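The Sheehan Rules were taped inside the door of the lab, and by the time Dindo Catacutan had been there a fortnight he could recite all 14 of them. He loved them. He had come from a warehouse where the safety binder was mostly used to prop open a window, and now he had rules somebody had plainly thought about!

Rule 1: say the arm's name before you wake it. The left arm was Dorell and the right was Nodby, and you said it out loud, even alone, even at night.

Rule 6: nothing goes on the cloth that you wouldn't want dropped.

Rule 9: look before you close. Open wide, stop, look, and only then bring the fingers in.

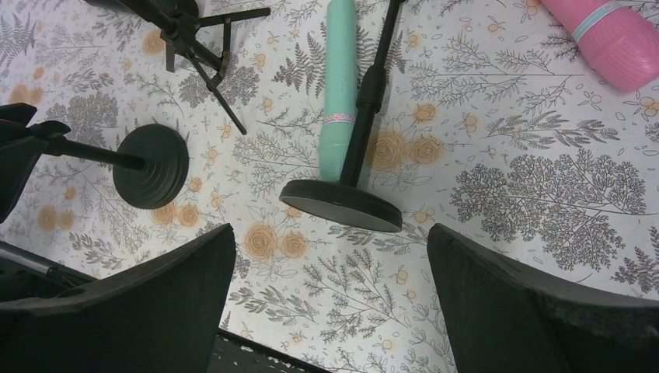

"Read me nine again," said Sirnard from the other bench. She had written most of the rules herself and liked hearing them in someone else's voice.

"Open wide, stop, look."

"And how long do you stop?"

"Doesn't say."

"No," she said. "It used to say 3 seconds. People counted to three and didn't look at anything."

He thought that was marvellous. He wrote it in the margin of his notebook, under the 24th February heading, next to a drawing of a gripper that had come out looking like a crab. There was a whole history in those rules once you started asking. Rule 4 (sleeves) was a cardigan. Rule 11 (no tea past the yellow tape) was Sirnard's own fault and she wouldn't discuss it. Rule 12 had been crossed out and written back in, in a different colour, and the two of them spent most of a lunch hour arguing over whether it was any good.

Rule 13 was his favourite. When two arms share a space, one leads and the other waits, and the one that waits must be told that it's waiting.

"Told how?" he'd asked on his first day. "It's an arm."

"Told by you. So you know which one it is."

It was brilliant, really – the machine didn't need to hear it, but he did. He'd tried it at home with his brother in their narrow kitchen and they hadn't bumped elbows since.

"Nodby leads," he said now, clearly, to the room. "Dorell, you're waiting." 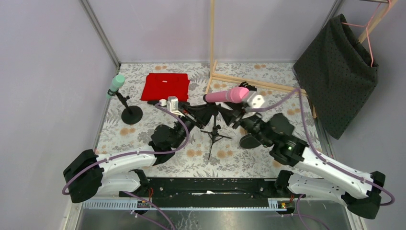 Sirnard had put down her pen. She let him get on with it, and he kept his hand near the stop button the way rule 2 wanted, flat, fingers together, not hovering.

"You'll be here in June?" she said after a while.

"I hope so. Why?"

"We redo them in June. Everyone who's run the arms gets to put one forward."

He nearly took his eyes off the cloth, and that would have been rule 3. He already had an idea for a fifteenth, something to do with writing down the near misses as well as the hits, the same day, before you'd had time to make them sound better. He had 21 of his own in the notebook. He'd been a bit shy about them.

"Can it be a long one?" he asked.

"It has to fit on the door."

"Right. Dorell leads," said Dindo. "Nodby, you're waiting."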